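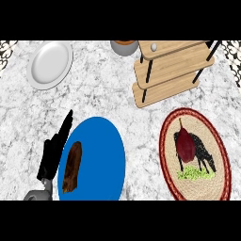
2 min read

Hi, I'm Kagiso, and Curninine is my little supper school! I started it in January with my friend Cyprian Chmielewska, a borrowed stockpot and a list of 30 people who'd once said they liked my bean stew (I emailed every one of them, sorry if that was you).

We teach weeknight cooking. Soups, flatbreads, a decent roast chicken, what to do with half a cabbage. Cyprian handles the baking side and is much stricter than I am — he will make you weigh your flour, and he'll check.

Classes run 90 minutes, and then we all sit down and eat. I used to teach for a catering firm called Skotska, where we had 40 students in a room and half of them never got near a stove, so I keep my groups small now. You'll chop, you'll stir, you'll probably burn an onion. I still do.

Our Friday class is called Juta, after my grandmother's dog, and it's the loud one. Intarasuk is the quieter course for total beginners, four weeks long, and you don't need to bring anything except a container for leftovers. If you have allergies, please tell us when you book and we'll swap things around.

Oh, and the recipe box by the door is up to some 800 cards, mostly from students. Add yours when you come!

Kagiso Mtshali

14 shares · 6 comments

Contact | © Curninine | Back to top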